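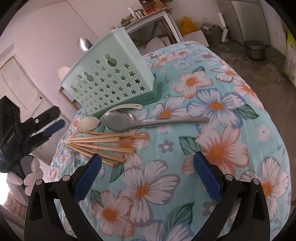

Figure 3. Table with a floral cloth and a pale green utensil basket holding a metal spoon.

4.2 Devotional prints and the question of the viewer

The second group of works in the Nanayakkara collection consists of color prints and small paintings on religious subjects, most of them made for the home. The collection holds 3761 items in all, of which 162 show a cow, a bull or a calf as a main subject. Earlier writing on these works treated them as simple copies of temple images. We take a different position. The printmakers of Skekdale changed their models freely, and the changes follow patterns that can be traced from one workshop to the next.

The clearest of these patterns concerns the eyes. In the older painted panels the animal looks to the side, toward a calf or a kneeling figure. In the prints issued by the Raveck workshop the head is turned outward, so that the animal meets the gaze of the person standing before it. Vasanthi Sultana, in her notes to the first catalog, linked this change to the use of the prints in private worship, where seeing and being seen by the sacred figure form a single act. Her reading is supported by wear on the sheets themselves. Traces of red powder and oil occur most often on the forehead of the animal and along the lower margin, and they are rare on prints in which the head is turned away.

A second pattern concerns the setting. The painted panels place the animal in a grove or beside a river. The workshop prints reduce the landscape to a band of flat green and fill the rest of the sheet with writing, flowers or smaller figures. Rafsan Sultana has argued that this was a matter of cost, as a flat ground needed fewer stones and less skilled labor. The surviving account book gives some weight to his view. It lists separate charges for each color and records an order for 2000 sheets in which the buyer asked that the river be left out. Cost alone does not explain why the same flat ground appears in single paintings made for wealthy patrons, where no such saving was possible. We suggest that by this time buyers had come to expect it.

The later works in the group raise a harder problem. Several painters trained in Skekdale returned to the subject after leaving the town and used it to comment on trade, hunger and the sale of livestock. The large canvas known as Ulto keeps the outward gaze and the flat green band of the prints, but the border of flowers is replaced by rows of market stamps. Visitors to its first showing were divided. Some left offerings on the floor in front of it, and others wrote to the gallery to ask that it be taken down. Both responses depend on the viewer knowing the household print, and the painter appears to have relied on that knowledge.

Of the works in the full collection, 1041 have no recorded place of making. Dates and workshops proposed in this section therefore apply only to signed or stamped sheets. The unsigned works are treated separately in Section 4.3, where paper and pigment are used as the main evidence.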